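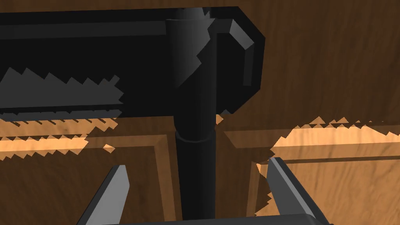

Open Sesame: Door Week at the Larnholm Robotics Club

Our spring project at Larnholm had one goal: get a simulated two-armed robot to handle doors in a simulated house. We gave it 6 weeks of Thursday sessions, and the club loved every one of them (even the ones spent arguing about wrist angles!). These are some of our favorite views from inside the simulator.

Team Kavia picked the gripper view for their page. Raised panels, a maroon trim rail on the wall, and two fingers held wide apart. The wood grain looks so good up close!

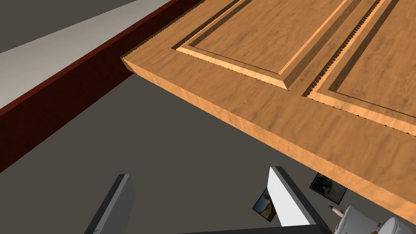
Do you need to know how to code before you join?
Most of our members had never written a line when they started. We pair you up with someone from last year and you pick it up as you go.

Team Stimau went for the wide view, with both arms up and the bathroom behind the open door. You get the dining table too, and a good long stretch of kitchen counter. We love how much house there is to explore.

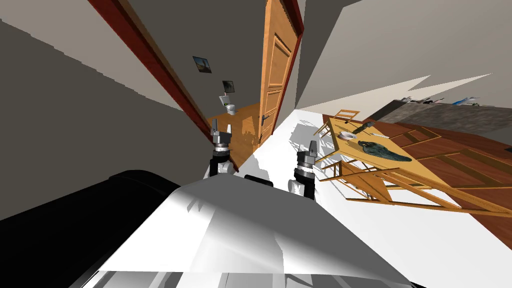 Nermina Papadopoulos

Team Kos worked on the grip, and I was so happy to have this one for the gallery. The right gripper is closed around the handle, with the left wrist standing right beside it. Handles are hard! The team logged 58 practice runs in their notebook and still wanted more. 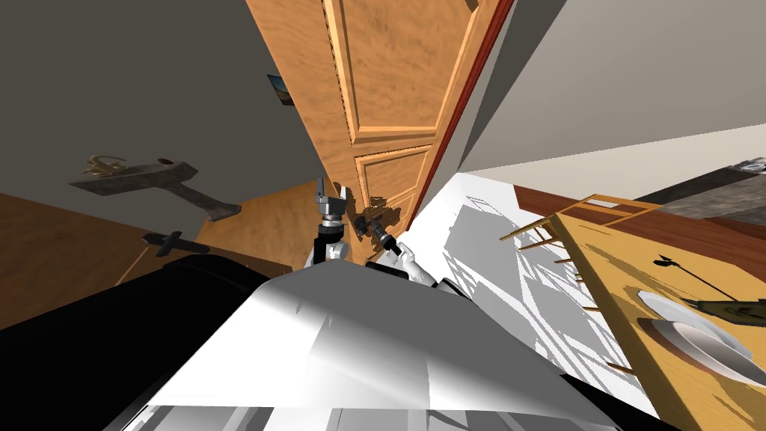
Simulator views: Larnholm Robotics Club

Next up is drawers, and new members are welcome any Thursday. Bring a laptop if you have one, and come say hi even if you don't.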